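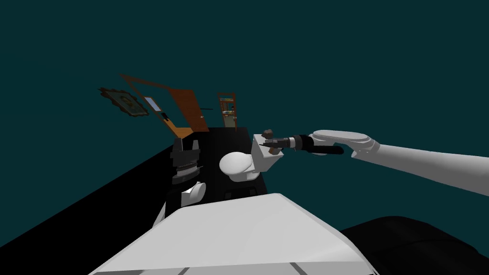

Matex Teleop Kit
Two-arm remote control and demonstration recording, for simulated and real robots

Overview | What's in the kit | Practice rooms | Recording | Requirements | Support

Teaching a robot a household job used to mean writing out every waypoint. With the Matex Teleop Kit you pick up two hand controllers, put on the headset and do the job yourself through the robot's arms. Every motion of your hands goes to the wrists and grippers, and every motion is saved. We build the kit at our shop in Rarnthorpe, and we still get a kick out of watching a first-time user forget about the controllers and just reach for things!

You work from the robot's own point of view. The camera sits up on the body, so you look out over the top of the chassis with an arm on either side, much as you'd see your own hands at a counter. If you lean or tilt your head, the view tilts with you. It takes a little getting used to (sit down for your first session, please), but once it clicks you can judge a reach far better than you can on a flat monitor with a fixed camera.

What's in the kit

2 hand controllers with trigger grip and thumb stick
Headset with adjustable strap and spare face pad
Base station and wall bracket
Foot pedal for start, stop and discard
Cable set and charging dock
License for the Matex recorder and the Bulumgate practice rooms

Arms that follow your hands

Each controller drives one arm. Squeeze the trigger and the gripper closes in proportion, so a half squeeze gives you a half-closed gripper. Let go of the side button and the arm holds its position while you move your hand back to somewhere comfortable, then press again and carry on from there. We call this clutching, and it's the feature people write to us about the most. Long sideways reaches across the body are easy with it. You can park one arm upright, out of the way, and do fine work with the other.

Motion scaling runs from one-to-one down to one-fifth. We like one-to-one for opening doors and crossing a room, and the slower settings for small objects sitting on top of bigger ones, where a nudge from the wrist would send everything to the floor.

Bulumgate practice rooms

The Bulumgate pack is a set of simulated home interiors made for demonstration work, and it's a lovely place to learn. There are doors that swing on their hinges, shelves with small things on them, framed pictures on the walls, bathroom fixtures and plenty of little objects to move. Rooms can be furnished fully or stripped down to a few pieces against a plain backdrop, which is handy when you want a quick scene that loads fast. You can drop the same task into several rooms and record it in each.

Reset takes one press of the pedal. Everything goes back to its starting place, or to a new random one if you've turned on shuffle. A dropped object costs you nothing in there, so be bold with it. Try the awkward grasp. Some of our best recordings began as a silly idea about which way to turn the wrist.

Recording

The recorder saves arm joint positions, gripper opening, the head camera view and both controller tracks at 60 samples a second. Each run becomes one episode. Tap the pedal to keep it, hold the pedal to throw it away. You can add a text label before or after, trim the ends, and play any episode back through the arms at normal or reduced speed.

Playback is great for catching bad habits. Hesitation before a grasp shows up clearly, and so does the elbow swinging wide when you were looking only at the fingers.

Hand guiding

Working with a physical arm that supports it? Switch to hand guiding, hold the arm near the wrist and move it through the task. The episodes land in the same format, so guided and remote runs can sit in one folder. Hand guiding is not available in the practice rooms.

Requirements

Desktop computer with a dedicated graphics card
Wired network connection to the robot (Wi-Fi works for simulation only)
Clear floor space to turn with both arms out
5 GB of free disk space for the software, plus room for your episodes

New in version 5

Smoother gripper response near full close
Separate scaling for left and right arms
Shuffle now respects shelf edges
Last updated January 2021

Goes well with

Rafferty floor stand, for a seated or standing base station
Spare foot pedal
Long cable set

Support

Setup guides and the episode format notes are on the downloads page. If your arm isn't on the supported list, send us the model name and we'll tell you where it stands.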